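Notebook, wrist camera and needle-side gripper comparison
May 20, 2024
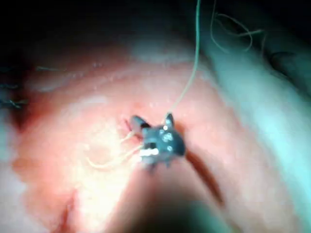

Left off Friday with the Umbridge jaws on arm 2 and the Daltetti jaws still in the drawer. Goal for today was to run both sets through the same pick and release routine on tissue, with the small camera at the wrist, and decide which one goes on for the August block. Yến ran the console. I did setup and notes. Tahmineh came in after lunch for the controller part.

Setup
Arm 2, Bickerstaff controller, old firmware (did not update, want to compare with the April numbers first). Camera at the wrist on the short bracket. Light at the setting we used last time to begin with. Force limit left where it was. Homed twice, the second time with the jaws on, because the tool offset from Friday was wrong by a hair in z and I didn't trust it.

Two blocks planned, one per jaw set, 40 picks in each. Block one ended up at 41 because Yến had already started another when I called stop. I kept it in the sheet and marked it. Leave it out when you compare.

Lighting
This took most of the morning. Tissue is bright in the middle and washes out, and anything pale that lies flat on it goes with the glare. The pale yellowish threads are the worst for this. You can follow them close in and then lose them where the light is strongest. The thin green one is easier to follow. Dark strands over at the shadowed edge hold up fairly well even where the picture gets muddy.

Dropped the light one step and the center got better, but the deep side of the cavity went nearly black. Went back up and cut exposure instead. Better compromise. Moisture still throws small highlights along any raised fold and the edge finder keeps picking those up as thread ends. I have the filter threshold written on the tape on the monitor, don't move it until I've copied it into the config.

Focus: the short bracket puts close things out of focus. Anything near the lens turns into a soft shape and covers part of what we want to see. Yến wants the longer bracket from Fometti. I'd like to try tilting the camera first, since the longer one changes the cable run and we just fixed that.

Block one, Umbridge jaws
Wide, flat faces. Good on anything with some thickness to it. On thread they close fine but they need to come in square, and with the camera where it is you are guessing at the last bit of the approach. Most of the misses were on approach, very few after the jaws had closed. Yến said she was steering by the shadow more than by the jaws, and after watching her for a while I think that's correct.

Release was clean apart from two where the thread stuck to the face and came back with the arm. Wiped the faces between picks after that and it didn't come up again in the block.

Block two, Daltetti jaws
Narrower, with a fine tooth pattern. Swap took longer than it should have. The set screw on the left side is close to stripped, I've put a bag with a label on it and ordered a replacement. Rehomed, checked offset, fine.

These get under a flat strand more easily. With loops lying against the surface you can come in at a shallow angle and still get hold of one. The downside is that the teeth catch on things you didn't mean to touch. Yến slowed the last part of the approach by hand and that helped. We should put it in the routine so that it doesn't depend on who is driving.

Misses here were fewer than in block one but I don't want to write a ratio yet – the light was changed before block two and not before block one, so the comparison isn't fair. My fault, should have settled the light first. Block one gets rerun tomorrow at the new exposure.

Controller
Tahmineh looked at the lag Yến had been complaining about. It shows up when the wrist rotates and the camera stream is at full rate together. With the stream at half rate it goes away. She thinks the Bickerstaff box is handling both on the same bus and wants to split them. That means opening the cabinet, so not before the rerun. For now run the stream at half rate during wrist moves. The picture is a little choppy but it can be driven.

She also found that the force reading drifts over a long session. Small, and always in the same direction. Zero it between blocks. I've added a line for that on the run sheet, above the offset check.

To do
Rerun block one, Umbridge jaws, new exposure, stream at half rate, stop at 40.
Copy threshold from tape to config.
Camera tilt, try before asking Fometti for the long bracket.
Slow final approach written into the routine (Yến).
Bus split, Tahmineh to draw it up first so I can see what comes out of the cabinet.
Set screw, chase the order if it isn't here when the rerun is finished.

Daltetti jaws are off and cleaned, in the second drawer. Umbridge jaws are back on arm 2, offset not checked after the swap.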